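**Otine cambia el material de clasificación en su zona de preparación de pedidos**

2/22/26

La planta de Otine ha terminado la reorganización de los puestos de preparación de piezas pequeñas, un trabajo que comenzó en junio con dos mesas piloto y que afecta ahora a toda la nave baja. El cambio consiste en sustituir las cajas de cartón y los cajones fijos por un sistema mixto: recipientes de plástico de color para la pieza a granel y bandejas metálicas para la pieza ya revisada. El proyecto lo ha dirigido Filippos Sotiropoulos, responsable de métodos, y el suministro se ha repartido entre Kudier, que entrega los recipientes, y Dimitriou, que entrega las bandejas.

El criterio de partida fue reducir los traspasos entre operarios. En la disposición anterior, cada pedido pasaba por tres superficies antes de cerrarse: la de vaciado, la de recuento y la de embalaje. La pieza se volcaba sobre la primera, se separaba a mano y volvía a una caja para ir a la segunda. En la nueva, vaciado y recuento comparten mesa, y la bandeja sale hacia embalaje con el contenido a la vista. Según la nota interna de Otine, el tiempo medio de preparación de una línea de pedido ha bajado de 300 a 246 segundos en las mesas piloto. Todavía no hay cifras del conjunto de la nave.

La elección del color responde a un código sencillo. El amarillo se reserva para el material pendiente de revisar y el azul para las devoluciones. El código se aplica solo al recipiente de plástico. Las bandejas no llevan color, y su posición en la mesa — siempre en el lado de salida — basta para saber en qué fase se encuentra el pedido. Sotiropoulos descartó la propuesta inicial de pintar el canto de las bandejas porque el recubrimiento se desprendía con el lavado.

Las etiquetas han dado más trabajo que los propios recipientes. La primera serie, de papel, se despegaba en las curvas del plástico y dejaba restos de adhesivo que había que rascar. La segunda es de película y formato reducido, y se coloca junto al borde superior, donde el lector de mano la alcanza sin girar la caja. Se han registrado 430 referencias con este formato. Las restantes mantienen de momento la etiqueta antigua y se irán cambiando conforme se agote la existencia de cada caja, sin vaciados expresos.

Las mesas conservan el acabado gris claro. Se valoró un tablero blanco, más limpio en apariencia, pero la tornillería cincada y las arandelas pequeñas se distinguían peor bajo los tubos de techo. El mate evita además el reflejo que en las mesas viejas obligaba a bajar las persianas a media mañana. El tablero se limpia con paño húmedo al final de cada turno. Los disolventes quedan excluidos salvo en manchas de grasa, y en ese caso hay que aclarar después.

En cuanto a las bandejas, Otine pidió aluminio con reborde alzado y esquinas redondeadas. El reborde retiene la pieza rodante durante el traslado en carro y la esquina redonda facilita el barrido con pincel. Dimitriou ofreció también una versión perforada, que se probó durante dos semanas y se devolvió: los pasadores finos quedaban atravesados en los orificios. La carga máxima admitida por bandeja se ha fijado en 200 piezas para los formatos corrientes. Por encima de esa cantidad el pedido se divide, con un albarán parcial en cada una. 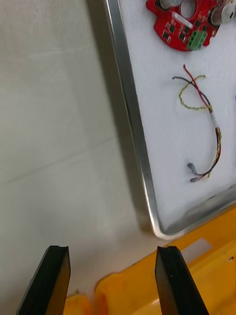

La norma de colocación es la parte que más consultas ha generado. El recipiente de plástico debe quedar contiguo a la bandeja, sin hueco útil entre ambos, de modo que la pieza caída durante el traspaso acabe en uno de los dos y no en el suelo. El resto del tablero se deja libre para el albarán y la báscula. Lefteris Triantafyllou, jefe del turno de tarde, pidió que se admitiera la disposición en diagonal, más cómoda para quien trabaja desde la esquina, y la versión vigente de la instrucción la recoge siempre que la bandeja no sobresalga del tablero.

«Con la bandeja recta hay que cruzar el brazo en cada recogida — y son muchas a lo largo de un turno», explica Triantafyllou.

La limpieza de los recipientes se hace por lotes. Cada caja vacía se vuelca, se cepilla por dentro y se repasa en las nervaduras, donde se acumula viruta. Las que presentan grietas o el borde deformado se apartan y vuelven a Kudier, que las repone dentro del contrato. Las marcas superficiales no son motivo de retirada. La etiqueta se comprueba con el lector antes de devolver la caja a la estantería, y si la lectura falla dos veces se imprime otra.

Queda pendiente el almacén de Vallel, donde Otine guarda las referencias de baja rotación. Allí las estanterías tienen menos fondo y el recipiente grande no entra sin volar sobre el pasillo. Se estudia un formato corto del mismo modelo, aunque Kudier no ha confirmado plazo de entrega. Hasta entonces, el material que llegue de Vallel se trasvasará en recepción, con anotación del lote en la hoja de entrada.

Otine prevé revisar la instrucción de trabajo cuando disponga de un mes completo de datos de la nave baja. Las propuestas de modificación deben dirigirse a la oficina de métodos, con indicación del número de mesa y de la referencia afectada.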